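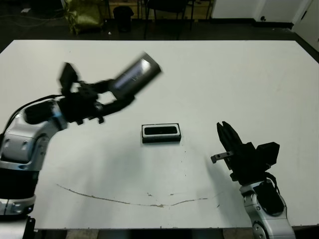

Sugeng Ong reckons you can tell within a minute whether somebody will be any good at this, and that it has very little to do with being clever with computers. The worst beginners, he says, are the ones who stare at their own hands. The best he ever taught was a piano tuner who came in for an afternoon and went home having got further than most people do in a week.

The Robots That Learn by Being Shown

By Shayne Ruddock
January
207 shares | 14 comments

I was not a piano tuner. I stared at my own hands for a good half hour before Sugeng reached over and turned my chin gently back towards the table.

We were at Dekach, a small outfit on the upper floor of an old printing works, where a dozen people spend their days teaching two-armed robots to do things with small objects on a big white table. You pick up, you pass across, you put down. The person doing the teaching holds a pair of light handles, and whatever their wrists do, the robot's wrists do too, a fraction of a beat behind. Every joint position goes into a file along with what the cameras saw. Do that enough times and you can feed the whole pile to a learning program called Zernness, let go of the handles, and watch the arms have a go by themselves.

It's a gloriously physical way to program a machine. I had expected screens of code, and there are a few of those at the far end of the room, but mostly what you hear is the whirr of joints and people muttering "come on, come on" at a gripper.

My first job was putting an object into a tray. A child of two could do it! I closed my right hand, the right arm closed on thin air, and then I overcorrected and shoved the tray a good way across the table. Bayu Simanjuntak, who was sitting at the next station, made a kind little noise and slid it back.

The trouble is that you can't feel anything. When you pick up a cup at home your fingertips are doing most of the thinking, and you only find that out when they're taken away. Through the handles everything is smooth and weightless, so you have to judge with your eyes when metal is touching metal. Bayu told me she watches shadows. When the gripper and its shadow meet, she's down on the surface, and she has stopped looking at the fingers at all. I tried it and my next attempt went in. I may have cheered.

Going wrong on purpose

A surprising amount of the day is spent making mistakes. If the robot only ever sees perfect performances it has no idea what to do when it drifts a little off course, so operators will fumble a grasp deliberately, back off and try again, all in one recording. They call these "wobblies". Hafiz Tjoa, who plans the sessions, wants a wobbly in every batch and gets quite stern if they look put on.

He also wants variety. The tray gets turned, the object starts somewhere new, left-handers are put on in the mornings and right-handers after lunch. One early model, trained almost entirely by a single very tidy operator, copied even her habit of pausing above the tray before letting go. She was mortified. The pause is gone now, although I'm told the older members of the team rather miss it.

The current task stands at 1,942 demonstrations, written in marker on a whiteboard by the kettle. Hafiz would like 2,389, a figure he worked out from how quickly the last task improved, and he wouldn't be talked into rounding it up.

By hand, or from a chair

There is another school of thought. Down the corridor Zulkifli Wattimena does away with the handles and simply takes hold of the robot itself. He switches the motors into a floppy mode, grips the forearm and walks it through the motion, like someone teaching a friend to bowl. You feel the weight of everything and you feel the contact, and he thinks the movements come out more natural as a result. The drawback is that moving two arms together takes either two people or a very wide reach, and that the cameras get a splendid view of Zulkifli's elbows.

He and Sugeng have been arguing about this since they worked together at Plidosex, with great good humour and no sign of either giving way. Having tried both, I was better at Zulkifli's method and enjoyed Sugeng's more. There is a moment with the handles, and it came to me late in the afternoon, when the delay seems to vanish and the arms stop being things you are operating. I passed the object from left to right without planning it. My shoulders had gone down. I looked up to tell someone and of course dropped it.

Before I left they ran the trained model, the one they nickname Mathias. Handles on their hooks, hands in laps. The left arm swung up, quick and a bit showy, hesitated, and came round towards the middle of the table. It missed. Then it backed off an inch or so, shuffled sideways and tried again, and Bayu leaned across to me and whispered that the shuffle was one of hers.

Last updated: January, 4.40pm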